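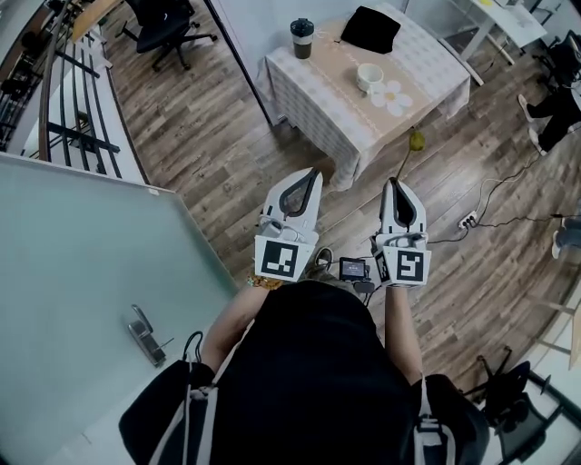 Tuesday, evening session
3 min read

Second full session with the Drorulari grippers in the shared workshop. Goal for today was to get the cup task to a point where anyone can pick up the pair and run it the same way, then log enough takes to try a first training run on the Agbeko arm at home.

Setup first. Both grippers powered from the strip on the floor, chest unit on the black straps, table pulled out to where there is room to stand in front of it. The cloth stays on. I tried a bare tabletop last time and the tracking was worse, I think from glare, but I did not test that properly.

Markers: reprinted all of them on matte stock. The old set was glossy and the right gripper dropped out whenever it was turned toward the ceiling tubes. Left and right have different patterns, so check which is which before gluing. I got it wrong once and lost most of an hour to a mirrored trajectory.

Finger pads: the new pads are 3 mm longer at the tip. Better on the cup rim, slightly worse on thin things. The edge lifts on one of the left fingers if you squeeze hard. Needs a different adhesive, or a small lip printed into the housing. Leaning toward the lip.

Takes: 70 recorded, 49 kept. Of the ones thrown out, 14 were tracking loss and the rest were me – started too early, or let an elbow drift in front of the chest unit.

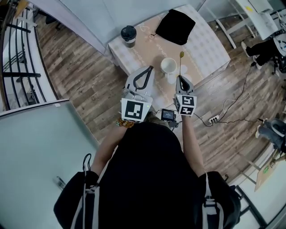
Cup and saucer near the front edge, both grippers up. Green light on beside the left marker.

Start position matters more than I had assumed. With the cup close to the front edge the wrists stay low and both markers read well. Moved to the back of the table, I end up leaning and the right side gets noisy. For now: cup in the front half only. We can widen it once the filter is fixed.

Filter settings, so I don't have to dig for them again: smoothing window at 14 samples, reject anything that jumps more than 70 mm between samples. The old limit was far too loose and let garbage through.

Cables are still the weak point. The loop from the chest unit catches on the forearm when reaching across. Taped it higher on the strap and that helped for a while, then the tape let go. Want a printed clip. There is a file for one in the Trovon folder but it is sized for a thicker strap.

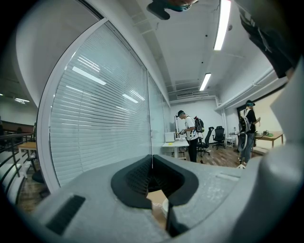 Clock sync between the two grippers was off again at startup. Restarting the right one fixed it. Same thing happened last session, so it is a pattern and I should look at the boot order. Workaround until then: left on first, wait for the light, then right.

Storage: the card filled at 3,000 files and stopped without any warning on the screen. Lost one take. Added a check to the start script, untested.

To do
– lip on the left finger housing
– strap clip, resized
– boot order
– rerun the filter on last session's takes with the new limit
– copy the kept takes to the Adora drive before wiping the card

Left the cloth folded on the shelf with the spare markers. Please don't use the matte sheets for labels, there are only a few left.

Contact | © Workshop Notebook | Back to top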